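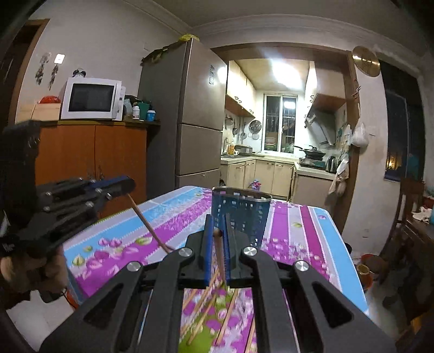
Figure 1. Wooden chopsticks on a patterned tablecloth, one held upright.

Wear testing of three tinted lip balms: student project report
Vlasta Anatasov – Cosmetic Science, Karkbridge College
Last updated: 28th January

14 comments | 47 shares

1. Aim

The project compared how long three tinted lip balms kept their colour under ordinary use. The balms were Flodari Sheer, Nyamweya Rose and a plain beeswax balm made in our own lab with red iron oxide. The first two were bought at a chemist in Vonby. All three are sold or described as everyday products, so I did not test them against long-wear lipstick.

2. Method

There were 55 participants, all students or staff over 18. Each wore every balm once, with at least a day between sessions. Balm was put on with a clean disposable applicator, left for five minutes and then photographed under the lab's daylight lamp. Participants ate a bowl of plain rice noodles with chopsticks, drank a glass of water and were photographed again. A last photo was taken after two hours.

Colour was scored from the photos against a printed card with ten steps. I did all the scoring myself, with the product names covered. Five people missed a session and their scores were left out of the averages.

The budget was $1590. Of this, $918 went on the two commercial balms, applicators and pigment. The rest paid for food and printing.

3. Results

Nyamweya Rose kept the most colour after the meal and after two hours. Flodari Sheer started out paler and had mostly faded by the second photo. The lab balm was the darkest at the start but wore off unevenly, with colour left at the edges of the lips and little in the centre.

On the comment sheets, the lab balm was called waxy more often than anything else. Several people preferred the feel of Flodari Sheer even though its colour did not last.

4. Problems

The first batch of lab balm was grainy and had to be remelted – I had let it cool too slowly. The colour card was also hard to match on darker lips, and a colorimeter would have given better readings. Noodles turned out to be a fairly gentle test, as some people hardly touched their lips with the food.

5. Further work

A second round is planned for June, with less beeswax and more castor oil in the lab formula. I would also like to add an oily meal.

Related reports
Shelf life of water-based mascara
Pigment grinding by hand and by mill
Fragrance-free hand creams compared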